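4.2 House rules for tabletop collection

The Druna protocol began as 69 written rules, of which operators could recall, on a good day, the one about lunch. Gidey and Ejigu cut the list to 10 in June. The survivors cover what goes on the table, where the marker cube must face, and who may say "start." Small items such as the mug, the cloth and the pens are set out before either gripper is picked up.
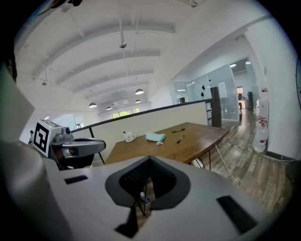
Figure 3. Table with mug, cloth and two markers; second gripper with its marker cube at left.

Who decides that a take is thrown out? The operator does, on the spot, and the reviewer may throw out more later but may never bring one back.

This last rule was unpopular at Naswood, where takes were treated as family heirlooms. We logged 597 takes under the short list and kept the discards in a separate folder, labeled with the number of the rule broken. Rule 7 (keep the marker in view of the other gripper) fills most of that folder. Its wording had been approved by everyone, including the people who went on to break it.
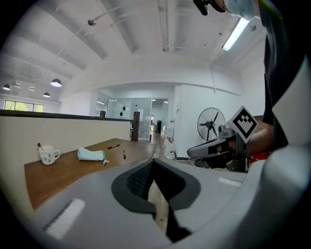
We then rewrote Rule 7 as a check made before the take, with both operators saying "clear" out loud. Ejigu objected that this felt silly. It does, and the rule stands. The Moges checklist has a similar step, though it asks for a signature.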